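Madorora Wind Site - Second Progress Report to Kourkoulas
Prepared by Brenon, Saturday, March 6, 2021

1. Work done in the period

The met mast has now logged wind speed at hub height for the full winter. Data recovery was good except during one icing event, when the upper anemometer stopped turning and its readings were dropped from the set. The lower sensors kept logging and were used to fill the gap.

Soil borings at the turbine positions are finished. Bedrock is shallower on the north ridge than the desk study assumed, so the foundation design there changes from a spread footing to a rock-anchored type. Concrete volume falls from 677 to 233 cubic yards per base. Drilling and anchor costs offset part of that saving - the revised estimate is in the cost annex. 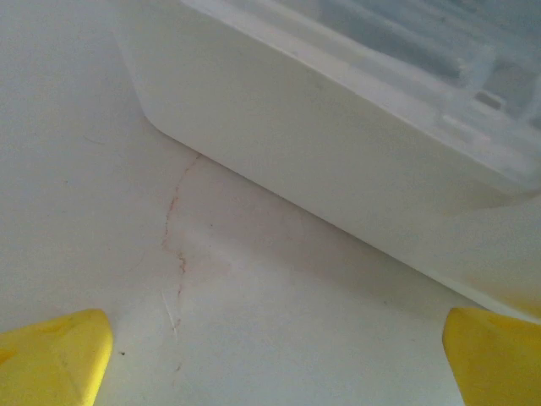 Ifigeneia Vrettos asked whether the lower concrete volume had been checked against the fatigue loads for the larger rotor, or only against the one in the original application. The check so far covers the original rotor only. A second run with the larger rotor is under way at Warkel and will be sent as soon as it is signed off.

2. Diesel use

Construction fuel was left out of the first report. It is now tracked by machine, with separate lines for the drill rig, the excavators and the haul trucks. The drill rig is the largest single user. Idling on the access road was higher than planned while the culvert was being replaced.

3. Grid connection

The utility has accepted the single-line diagram. Two comments remain open, both on relay settings at the substation. The transformer order cannot be placed until they are closed.

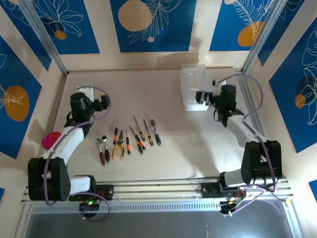
The lead time quoted for the transformer is 19 weeks from order. If the relay comments are closed this month, delivery still falls ahead of the September crane window. Any later and the crane booking has to move, with a standby charge under the current contract.

4. Budget

Spending is under plan for civil works and over plan for surveys. The survey overrun comes from 3 extra borings on the north ridge. We ask for approval to move funds between these two lines - no increase in the total is requested.

5. Next period

- Larger-rotor fatigue run and final foundation drawings
- Replies on relay settings
- Transformer order
- Repair of the upper anemometer heater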